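Ticket 794
Queue: Facilities, Landeg building, second floor
Category: Waste and recycling
Priority: Low
Status: Closed

Summary
Empty snack bags are going into the mixed recycling bin beside the break area. Kollis rejected the bin at the last two pickups and logged it as contaminated.

Log

09:21 Ticket opened. Pickup slip attached. Reason code 9, film and foil packaging.

09:40 Bin checked. Contents were mostly paper and drink cans, with snack bags mixed in near the top. The label on the lid still lists "wrappers" under accepted items. It dates from the Dremham contract and does not match the current Kollis list.

10:15 Floor checked between the tables and the bin. Some wrappers never reach either container. Printed snack bags with a crimped seal are general waste under the current list, including when crumpled or twisted up small.

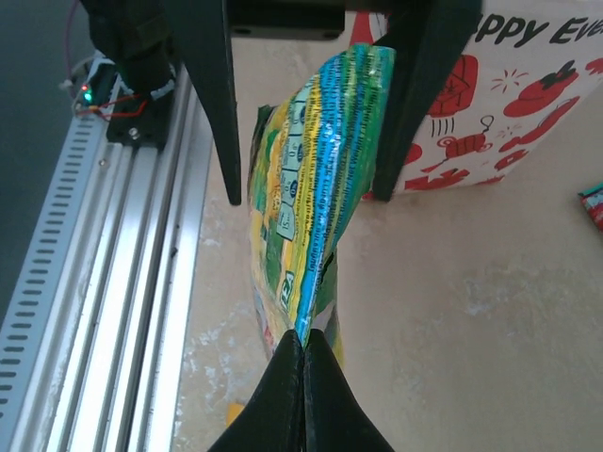

Landeg front desk replied at 10:52 that the store drop-off takes plastic film, and asked whether the bags could be collected separately in a box instead of going to general waste.

11:30 Checked with the drop-off point. Grocery bags and clear wrap are accepted. Snack bags are refused, clean or not. Separate box not set up.

13:05 Old lid label removed. New label printed from the Kollis list and applied to the lid and the front panel. Snack bags now appear under "Not accepted", first line.

13:20 General waste bin moved next to the recycling bin. It was previously on the far side of the copier. Liner size changed to 21 gallon; the old liners slipped off the rim.

15:45 Supply order 97 placed with Jadard for replacement liners and a spare label sleeve.

Follow-up
Next Kollis pickup: accepted, no reason code. One snack bag found in recycling on the morning check and moved to general waste.

Resolution
Outdated label and bin placement. Reopen this ticket if reason code 9 appears again.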